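Kikex promised the sorting staff at Marar that the arm would take the dull jobs and leave the rest. Shaimaa Hamdy has heard promises before. "They said 1,000 picks a shift," she says. "I'd like to see 40 without someone walking over."
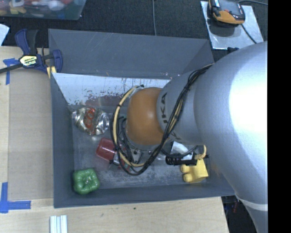 Varkell, on the same line, minds the quiet more than the pace – seven people used to talk over those bins. Hamdy agrees. "My pay's the same. I just watch now, and watching is tiring."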